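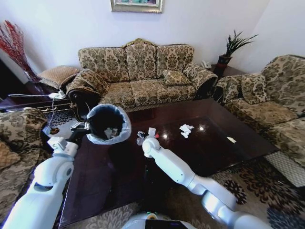 Katwood Cottage – your questions answered

I get asked the same things most weeks, so I've put my replies in one place. If yours is missing, drop me a line!

What time can we arrive?
Any time after 2 in the afternoon. If you're coming over from Mulier, the last stretch of lane has no lights, so do try to get here before dark in December.

Is there a deposit?
Yes, £100, and it goes back to your account once you've left. I've only ever kept one (a very sad story with a barbecue and the garden bench).

Can I bring my dog?
Please do – two dogs are fine, more than two and I'd like a chat first. There are old towels in the porch for muddy paws.

Where's the nearest shop?
Potgieter Stores, 15 minutes on foot if you take the field path. Get there early for bread. They'll also sell you logs, but they're heavy to carry back, so take the car.

Do I need to clean before I go?
Not really. Wash up, pop any rubbish in the outside bin and leave the beds as they are. I do the rest myself and I quite like it, with the radio on.

Does the wifi work?
In the kitchen and front bedroom, yes. In the back bedroom it comes and goes, and the walls are so thick that I've given up fighting it.

Can we have a fire?
Of course. Open the little vent at the bottom first, and give it a good ten minutes before you add a big log.

Is Akia next door yours too?
No, though I'm forever being asked! It's let separately, and their booking number is on the gate.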